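Research > Manipulation > Gallery > Bread-to-basket

Search the archive Enter keyword Go

We use cookies to remember your display settings. Accept Manage

Bread-to-basket: notes and pictures from the Maeng placement study

The Maeng study asks a narrow question. Given a fixed demonstration budget, does it help a placement policy more to vary where the object starts, or to vary where the container starts? The task is a single pick and a single place: one bread roll, one basket. The work was carried out at the Grencombe lab under Saeed Zamani, using the Bevard teleoperation setup for collection and the Prateo stack for training and playback.

The full set holds 3,364 demonstrations. They were recorded by five operators between March and July and divided into two arms of equal size. In the first arm the basket stays within a small zone and the roll is moved over the whole reachable half of the table. In the second the roll stays in its zone and the basket moves. Both arms use the same operators in the same rotation, and the network, the training schedule and the image resolution are the same for both.

Start poses come from a printed list. The operator sets the two objects by hand, checks them against an overlay on the monitor, and steps back before the recording begins. An episode ends when the operator presses the pedal. Episodes with a dropped roll are kept and tagged; episodes with a tipped basket are discarded and repeated from the same line of the list.

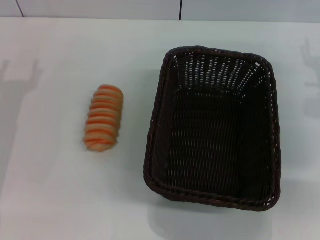 Striped roll at left, dark woven basket at right, on the white tabletop. Basket empty.

The choice of objects was practical. The roll has orange bands across a pale cream body, so its long axis is easy to recover from a single view, and an error in wrist rotation shows up clearly when episodes are reviewed. An earlier pilot used a plain roll, and the annotators disagreed on its orientation often enough that the rotation labels were dropped. The basket is dark against a light surface, which makes the rim simple to segment. Its side walls are an open weave, and this did cause trouble: the first segmentation model treated the gaps in the far wall as background and returned a broken outline. Filling the mask to the outer rim before computing the center fixed it.

Shadows were left in. Our first plan was to mask them, on the grounds that soft gray shapes on a white table carry little information about the task. A short ablation went the other way. With shadows removed, the policy closed the gripper early more often, mainly at low approach angles. One reading is that the network uses shadow as a height cue. We have not tested this directly and would not lean on it – the ablation used 12 start poses and one trained seed.

Result in brief. Varying the container start gave the better policy on held-out layouts. Varying the roll start gave cleaner grasps, but the resulting policy released over the position where the basket had usually been during training. The failure is easy to recognize in playback: a correct pick, a smooth transfer, and a release beside the rim. The container arm showed the opposite pattern, with more grasp retries and fewer misplaced releases. Since a retry costs time and a misplaced release ends the episode, the second arm scores higher under our success measure. A measure that weighted cycle time more heavily would narrow the gap.

Two limits should be noted. The tabletop and wall are uniform and light in color, and neither policy was evaluated against a patterned surface. The roll was also always placed with its long axis within a limited range of headings, because the wrist on the Bevard setup reaches its joint stop beyond that. Layouts with the roll turned crosswise are absent from both arms, and the results say nothing about them.

A mixed arm, with both objects varied and the same total number of demonstrations, is in collection now. The start-pose list was drawn from the same ranges, so the three arms can be compared without rescaling. Operators work in morning blocks only, which keeps the room lighting close to that of the earlier recordings. Zamani's group will report the mixed arm separately, with per-operator breakdowns and the retry counts that were left out of the first report.

Files: the start-pose lists, the rim segmentation script and the episode tags are on the Maeng project page. Raw video is available on request to members of partner labs. Version 2 of the tag file corrects a sign error in the roll heading; anyone who downloaded the earlier version should replace it before using the rotation labels.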